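03/01/2019 更新

# 机の上に腕がやってきた ― Juvenの貸し出しセットと暮らした3週間

玄関先に届いた箱は、思っていたよりずっと大きなものでした。宅配の方に「重いですよ」と言われ、はいはいと軽く返事をして受け取ったら本当に重くて、廊下に置いたまま、その日の夕方まで見なかったことにしていたほどです。中身はロボットアームの貸し出しセット「Juven」。Zerkilbridgeという会社が、研究室や工業系の学校、それに私のような好奇心だけは人一倍ある書き手に向けて、月ぎめで貸している道具です。

産業用のロボットなら取材で何度も見てきました。柵の向こうで火花を散らしているような、立派で、少々こわい機械です。けれども、片づけの途中の机に向かって「さて、どれからつかもうか」とやるような腕となると、これまではよその研究室にお邪魔して、終電を気にしながら眺めるしかありませんでした。それが仕事場に来るというのですから、二つ返事でお願いしたわけです。1月のはじめに申し込んで、届いたのが同じ月のなかばでした。

## 箱を開けてから動かすまで

説明書は23ページの冊子です。紙で付いてくるのがまずうれしいところで、私は画面を行ったり来たりしながら配線するのがどうにも苦手なものですから、冊子を膝にのせて、コーヒーを飲み飲み進められるのはありがたいことでした。文章もていねいです。ねじの向きを間違えやすい箇所には、ちゃんと「ここで手を止めてください」と書いてあります。私はそこで手を止めず、あとで一つやり直しました。

組み立てそのものは半日あれば足ります。土台を机の手前側に留め、電源をつなぎ、カメラを据え付けて、パソコンに専用のソフトを入れる。いちばん時間を食ったのは、実のところ机の上を空ける作業でした。校正刷りの山をどこへ移すかという問題は、どんな説明書にも載っていません。

カメラは、作業台全体を見わたす固定のものと、手首に付いた小さなものの組み合わせです。この二種類の目を同時に記録できるのがJuvenの売りで、動かした軌跡といっしょに映像が残ります。あとで見返すと、自分がどこで迷ったのかが手に取るようにわかり、ちょっと気恥ずかしくもあります。

専用ソフトはLazaridisという小さな開発元が手がけていて、画面の作りは地味ながら親切です。非常停止のボタンが大きく、いつも同じ場所にあります。初日の私はこのボタンに何度も助けられました。腕が思いもよらぬ方へ首を振りはじめたときの、あの胃のあたりがひゅっとする感じは、慣れるまでなかなか消えないものです。

## 何をつかませるか

さて、腕が動くようになると、今度は何をつかませるかで悩みます。付属の練習用の立方体もあるのですが、これはどこから指を入れても持ててしまい、一時間もすれば飽きてきます。貸し出し会社の担当の方に電話で相談したところ、「硬いもの、柔らかいもの、丸いものを混ぜてみてください」との答えでした。なるほど、台所と洗面所をひと回りすれば、教材はいくらでも見つかりそうです。

丸めたタオルは、ぎゅっとつぶれてくれるぶん指の位置が多少ずれても許してくれます。ポンプ式のボトルは背が高くて、横からうっかり触れると倒れるのが心配です。包装された菓子の棒は、向きをそろえて挟まないと端が遊んでしまう。小さなゴムのアヒルにいたっては、頭を持つか胴を持つかで、こちらの人柄まで問われているような気がしてきます。

机に敷くものも大事です。すべすべの天板にじかに置くと小物が逃げてしまうので、少し毛足のあるものを敷いてやると、ずいぶん落ち着きます。その代わりしわが寄りますし、糸くずも目につきます。几帳面な方は粘着ローラーを一本、手の届くところに置いておくとよいでしょう。

固定カメラの視野では、品物どうしの間合いがひと目で見わたせます。 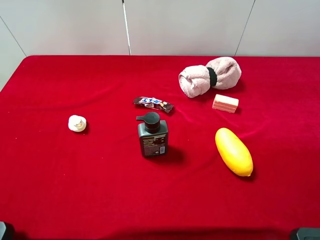
手首の目に切り替えると、両脇から指先がのぞきます。 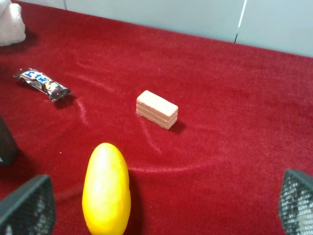
巻いたタオルとアヒルも、この高さから見るとまた違った顔つきです。 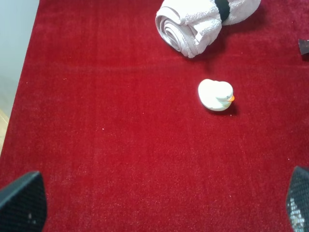

## 操縦の手ざわり

操縦には、手もとの小さなレバーを使います。手を前に出せば腕も前に、ひねれば手首がひねられる。言葉にすればそれだけのことですが、最初のうちは奥行きがまるでわかりません。固定カメラの画面だけを見て「よし、真上だ」と指を下ろすと、たいてい手前にずれています。そこで手首のカメラに目を移すと、指と品物の位置関係がぐっと近くに見えて、ああ、まだ遠かったかと納得する。この行ったり来たりが身につくまでに、私は三日かかりました。

指先の表面は細かな網目になっていて、これがなかなか頼もしいのです。つるりとした黄色い果物の形の品も、真ん中あたりを狙えば案外素直に持ち上がってくれました。もっとも、端のほうに寄ってつかむと、するりと回ってお尻から落ちます。落ちると転がります。机の脚の陰に入りこんだのを四つんばいで探しながら、人間の手はたいしたものだと、しみじみ思ったことでした。

苦手だったのは、ピンク色の小さなブロックです。何層か重なった模様のある、四角くて軽いもので、見た目にはいちばん易しそうなのに、斜めに置かれていると指の向きを合わせるのに手間取ります。角に指がかかると、ちょこんと横へ逃げる。逃げた先でまた角度が変わる。しまいには腕より先に私の肩がこってしまい、その晩は早々に電源を落としました。

記録の話もしておきましょう。Juvenでは、一回の「つかんで、運んで、置く」をひとまとまりとして保存していきます。一つの作業につき99回分まで並べて表示でき、うまくいった回に印を付けておけば、あとで呼び出すのも簡単です。三週間でほぼ200回分がたまりました。ただし、保存のたびに名前を打ちこむ欄が開くのは、少しわずらわしく感じます。私は途中から「あ」「ああ」「あああ」といった名前ばかり付けてしまい、見返すときに自分で自分を恨みました。連番を自動で振る設定がほしいところです。

## 音のこと、置き場所のこと

音は静かな部類です。ウィーンという低い音が動くたびに鳴りますが、隣の部屋でラジオを聞いている家族から苦情が出ることはありませんでした。むしろ気になったのは電源装置のファンで、腕が止まっているあいだも回り続けています。夜ふけに原稿を書くような日は、元のスイッチから切っておくのがよさそうです。

置き場所は、両腕をいっぱいに広げたくらいの机が一つ、丸ごと必要だと考えてください。食卓と兼用にしようという野心は、早めに捨てるにかぎります。我が家では一度だけ兼用を試み、みそ汁を持ったまま十分ほど終了処理を待つことになりました。

小さなお子さんや猫のいるお宅では、動かすあいだ部屋の戸を閉めておくことをおすすめします。指の力は控えめに設定できるものの、腕そのものはそれなりの重さがあり、動きはじめは思いのほか速いのです。冊子にも同じ注意が、太い字で書かれていました。

## Geltowの教室で聞いたこと

せっかくなので、同じセットを授業で使っているGeltowの工作教室にも足を運びました。ここでは生徒さんが二人一組になり、一人が操縦し、もう一人が手首のカメラの画面を見ながら「もう少し奥」「そこで閉じて」と声をかけます。私が一人で往復していた視線を、二人で分けているわけです。これがじつにうまい工夫で、見ているうちに、はじめて触るという組までじきに調子をつかんでいました。

先生方の評判もおおむね上々でしたが、消耗品については注文が出ていました。指先のパッドは使いこむと目に汚れがたまり、だんだん滑りやすくなるそうです。交換用は別売りで、届くまで少し日数がかかるとのこと。授業で毎週使うなら、はじめから予備を頼んでおいたほうが気が楽だと、帰りがけに念を押されました。ブラシで軽く払うだけでも、しばらくは持つようです。

## どんな人に向いているか

自分で一から腕を組み上げたい方には、Juvenは少々おせっかいに感じられるかもしれません。設定の多くは決まった範囲の中でしか動かせず、関節の一つ一つをいじりたいという声には応えてくれません。いっぽう、まず手を動かして、つかむとはどういうことかを確かめたい方、操縦の記録をきちんと残したい方には、よくできた入り口だと思います。

借りる前に確かめておきたいのは、まず机の奥行き、それからパソコンの空き容量です。映像は遠慮なくたまっていきますから、外付けの記憶装置を一つ用意しておくと安心です。返却は来たときと同じ箱で行うので、緩衝材は捨てずに取っておいてください。私は一枚だけうっかり資源ごみに出してしまい、回収の朝、サンダルのまま集積所まで走りました。

Zerkilbridgeによれば、次の貸し出し分からは保存名の入力を省けるようになるそうです。返却の集荷はもう済んで、机の上には校正刷りの山が戻っています。次は春ごろ、もう一度借りてみるつもりでいます。今度は箱を、最初から二人で運びます。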